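Slow heat, thick sauce: what happens to beans in the pot

Dried beans are cheap, keep well and go wrong in predictable ways. They stay hard, they split, or they fall into paste while the sauce around them remains thin. Most of these faults can be traced to salt, acid or temperature, and all three can be controlled in an ordinary kitchen.

The seed coat comes first. It is held together by pectin, and the pectin is strengthened by calcium and magnesium. Hard water supplies both. In Nanddale, where the tap water leaves a crust in every kettle, cooks have long added a pinch of bicarbonate of soda to the soaking bowl. The alkali weakens the pectin and shortens cooking. Too much gives a soapy taste and a mushy skin.

Salt in the soaking water works more gently. Sodium takes the place of some of the calcium in the coat, which then stretches as the bean swells and is less likely to burst. The old advice to keep salt away until the end has little to support it.

Acid does the opposite. Tomatoes, vinegar and bottled sauces all slow the softening of the bean, and a pot that begins with them may still be chalky at supper time. 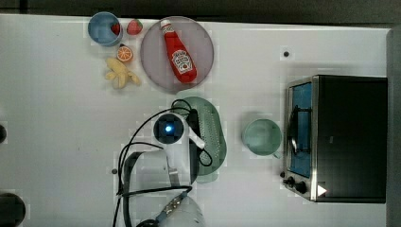
Ketchup brings acid and sugar together.

The simplest remedy is order. Cook the beans in salted water until a bean can be crushed against the roof of the mouth with the tongue. Drain them, keep the liquid, and only then add the tomato. From this point the beans will hold their shape for a long time, and the sauce can be reduced without much risk.

Sugar has a similar firming effect, though a weaker one. It matters most in baked beans, where treacle or brown sugar goes in early. The Sindusstead method, a plain dish of haricots and onion baked under a lid, holds back half the sweetening until the last 30 minutes. The beans are softer for it, and the top still browns.

Sweetness also alters how heat from chilli is perceived. A little fruit or ketchup rounds off a sharp sauce. It should be added in small amounts and tasted after each, as the flavour grows stronger when water is driven off.
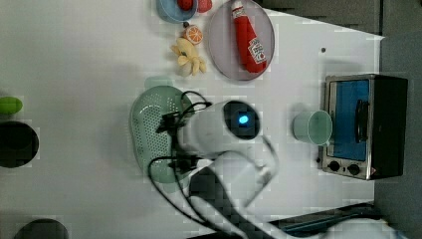 Can tinned beans be used in place of dried?
They can, but they are already fully cooked, so add them near the end and give them only long enough to take up the flavour of the sauce.

Temperature needs separate care. Red kidney beans contain a lectin that causes severe stomach upset, and the low setting on a slow cooker may not destroy it. Soak the beans overnight, discard the water, and boil them hard in fresh water before they go into the slow cooker. Tinned kidney beans have been through this step.

Thickening is best left until last. Crush a ladleful of beans against the side of the pot and stir them back in. The starch released will bind the sauce without flour. 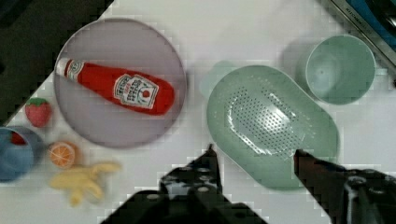 Storing and reheating

Cool the pot quickly in shallow dishes, cover, and refrigerate for no more than 2 days. The sauce will set firm as the starch cools. Loosen it with the reserved cooking liquid or plain water, and reheat until it is steaming throughout. Season again at the table, as chilled starch dulls the taste of salt.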